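Rurum Small Items Sorting Project
Progress report to Studolex, second reporting period
Prepared by Nuno Amaral
29 October 2026

Summary

The project is on schedule against the revised plan agreed in June. The sorting procedure for hair accessories and small jewelry is written, has been tried at the work tables, and is in its second version. The catalog sheets are in use. Two items remain open: the supply of divided trays, and the rule for pieces made of more than one material. Both are covered below. No change to the total budget is requested.

Background

Rurum receives mixed household goods and resells them through its own store. Clothing, books and kitchen goods have had written sorting procedures for several years. Small personal items have not. Bracelets, hair clips, ties, pendants and barrettes arrived in bags and jars, were tipped into a common bin, and were priced by the handful. Pieces in good condition were scratched by pieces in poor condition, and pairs were separated. Studolex agreed to fund a procedure, the furniture and containers to support it, and the staff time needed to test it.

Work completed in this period

1. Procedure. Version one sorted by use: hair, wrist, neck, other. It was withdrawn after the first trial. Too many pieces fell between groups, in particular cord loops and elastic ties, which can be worn in the hair or on the wrist. Sorters stopped to discuss these pieces and the rate of work dropped. Version two sorts by how a piece is built and how it should be stored. The groups are rigid rings, flexible strands, clips and pins, and loose charms. Use is recorded on the catalog sheet at a later step, by the person who sets the price.

2. Catalog sheets. The sheet has been cut from two pages to one. Fields for estimated age and style were removed, as they were left blank on most of the returned sheets. The remaining fields are group, main color, main material where known, condition grade, fault, and storage location. The condition grade has 3 levels: sell, repair, and parts. The word "fair" was dropped from the grading, having been applied to almost everything.

3. Work surface. Bare table tops were found unsuitable. Small pieces slid when the table was bumped, and metal edges marked the finish. Each table now has a cloth cover. Plain covers were specified in the original plan, but the store had printed cloth in stock and this was used instead at no cost to the project. The saving has been moved to containers.

4. Storage. Pinheiro delivered the first lot of shallow boxes. They are used open during sorting and stacked with a card divider afterward. The depth is correct for clips, pins and flat barrettes. It is not sufficient for bangles stored on edge, and these are now kept flat in a single layer. The divided trays ordered from Grelletti have not arrived. See Open items.

5. Training. Four short sessions were held with store staff. Each one covered the groups, the condition grades, and the handling of stones and glued parts. Written instructions are kept at each table and have been reduced to one side of a sheet.

Findings from the trials

Each trial batch held 30 pieces, drawn from the bin without selection. Batches were sorted under version one and then under version two by different staff. Version two was faster in every batch, and fewer pieces were set aside for a second opinion. Exact times are in the log held at the store and can be sent on request. The batches were small and the times should be read as a guide only.

Agreement between sorters was good for rigid rings and for clips and pins. It was weaker for flexible strands, where a strand with a heavy ornament was sometimes placed with loose charms. The instruction now states that an ornament fixed to a strand goes with the strand, and that only a detached piece is a charm. Disagreement on condition grades was mostly between repair and parts. This is a matter of how much repair time the store is prepared to pay for, and has been passed to the store manager for a ruling.

Color proved less useful than expected as a search field. Staff looking for a piece remembered its shape first. The field has been kept because customers do ask by color.

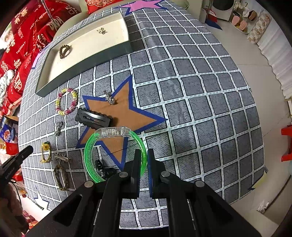 Contrast between a piece and the surface beneath it has a direct effect on whether the piece is picked up at the first pass. Light and bright pieces are found without difficulty on the cloth now in use. Dark pieces are the ones at risk. A black snap clip shows up well on the tan star and would be much easier to miss on the dark gray squares around it, and a bright green bangle stands out wherever it is put down. The same applies inside the box, where the cream-colored interior gives a clear ground for a bronze-colored beaded hair tie. Sorters have therefore been told to check the dark squares by hand at the end of each batch, and light interiors will be specified in all later box orders. Replacement of the cloth is not proposed at this stage. If the covers wear out before the end of the project, a plain light cloth will be bought from the existing supplies line.

Pieces with rhinestones need a separate note. Stones set in clips catch on woven cloth when the clip is dragged. The instruction is to lift, and to set the clip down face up. Beaded bracelets are to be laid out as a ring and not stretched to test the elastic, a habit that several sorters had brought over from clothing. Elastic is judged by eye. Where there is doubt, the grade is repair.

Open items

Divided trays. Grelletti has moved the delivery date 2 times. The supplier puts the cause down to a change in the molding of the dividers. Until the trays arrive, loose charms are kept in small paper envelopes, one piece to an envelope, with the sheet number written on the flap. The method works but is slow, and the envelopes are hard to search. If the trays are not received by the end of the next period, the order will be canceled and placed with Pinheiro, whose price is slightly higher but within the line.

Mixed materials. A plastic clip with metal parts, or a cord with a metal ornament, does not fit the single material field. The choice is between adding a second field and recording the material of the largest part only. The second option is preferred, as it keeps the sheet to one page. A decision is needed before the sheets are reprinted.

Lighting. Two of the tables are away from the windows. Staff report that clear plastic and pale beads are harder to grade there. Desk lamps have been borrowed from the store office and will be replaced with purchased lamps if the results justify it.

Budget

Spending is below plan on furniture and covers, on plan for staff time, and slightly above plan on printing, the last due to the withdrawal of version one. The overspend on printing is covered by the saving on covers. Payment for the divided trays is held until delivery.

Plan for the next period

- Close the ruling on repair and parts grades with the store manager.
- Reprint the catalog sheet once the material field is settled.
- Run a further set of trial batches under version two, with the lamps in place at both inner tables.
- Begin sorting the backlog, starting with the jars, which hold the smallest pieces.
- Draft the pricing guide for the sell grade and send it to Studolex for comment.

Comments on this report should be sent to Nuno Amaral at the Rurum office.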